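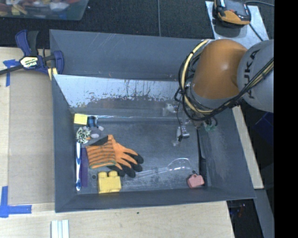

A reader wrote to us in September that small things are not worth sorting, that one glove without its pair should go directly to the rubbish with the old toothbrushes. I repeated this to the woman who runs the sorting table at Cinard, and she put down her tea.

"One glove is still a glove," she said. "People lose the left one, they keep the right one, and then they come to us."

She works with mixed household pieces, the kind that live in the bottom of a drawer. A metal bin is her favourite place to begin, because it can be wiped and the sides slope, so everything slides back to the middle. Marks on the metal do not trouble her. "It is a work bin — it is not for soup."

Her order is simple. Gloves come out first, then hard plastic. Toothbrushes she keeps for cleaning the corners of window frames. Fluffy things she leaves until the end, "when my hands are clean again".

Last year the table passed on 338 pieces to the repair shop in Vunley, and 50 went back to their owners. I asked which was the best of them. She thought for some time and said it was a lid.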